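Progress report: household tidying program, equipment and spending
Prepared for Elsa Kemppainen, Vandamel
September

Dear Elsa,

We're at the halfway mark of the grant and I'm very happy with where the equipment side has landed. You asked for more on the buying and less on the research this time, so most of what follows is about what we bought, what we're still waiting for, and what we'd like to move between budget lines.

Hand-held grippers

The first order from Clatard came in complete, and we now have 11 hand-held grippers in working order. Bongani Buthelezi checked every one against the packing list and ran the fingers open and shut until he was satisfied. Two had stiff linkages and went back, and the replacements were with us inside the month. I had budgeted for a much slower exchange, so that was a lovely surprise!

The part that wears is the finger pad. We planned for one set per gripper for the whole grant, and that was too low. Thin packaging and paper cups are kind to the pads, but pushing against bin rims and table edges is hard on them. We've bought 220 spare pads from Vincze in one go, which brought the unit price down enough that the line is still inside its limit. Puspita Setiawan keeps a log of every pad change, and by the next report we should have a proper replacement rate to plan with.

Work in homes

Recording has moved out of the lab and into lived-in homes, and I can't overstate how much better the material is. We have 455 finished recordings so far, nearly all of them of clearing up: trash into bins, bags off sofas, clothes into piles. Trash has been the most useful of the lot — it's soft, it crumples, it hides other trash, and every home has its own kind.

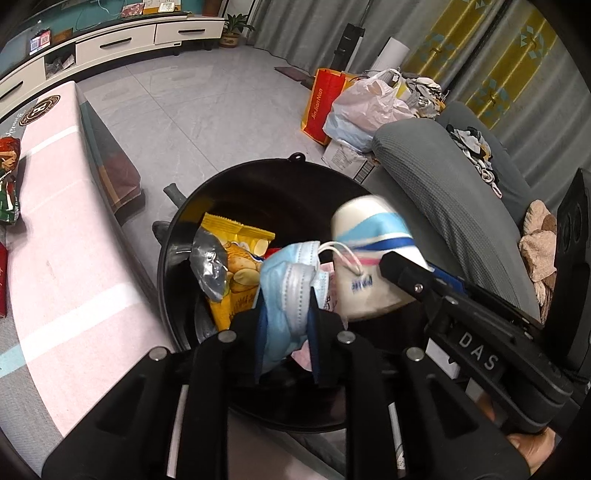 Kurniawati Khoo now books the homes and looks after the household payments. Those payments are the one line running over. We set them for a single visit each, and most families have been glad to have us back, which costs more per home but saves a good deal on travel and setup. I'd like to move the unspent travel money across to cover it. No new funds needed.

Robot arms

We're comparing two quotes for the arms that will carry the same style of finger. Bronitz is cheaper up front but charges separately for the controller and for yearly service. The Vandamel framework price includes both, with a longer wait for delivery. Bayu Wibisono has put the two side by side over the full life of the grant and the gap is small. My own leaning is toward the longer wait, provided the delivery date is in writing. We can keep recording by hand in the meantime, so the delay wouldn't leave anyone idle.

Whichever we choose, the benches and power are ready. The electrician finished last month, and we have room for both arms plus a charging shelf.

Still open

Storage is filling faster than planned, and we'll need another set of drives before winter. Bayu is getting prices. Insurance for equipment taken into homes has been renewed for 9 months, to match the end of the recording work.

What I need from you is a yes or no on moving the travel money, and your view on the two arm quotes. Bayu's comparison sheet is attached, and he's happy to go through it with you by phone any afternoon after 2.

With warm thanks from all of us on the team.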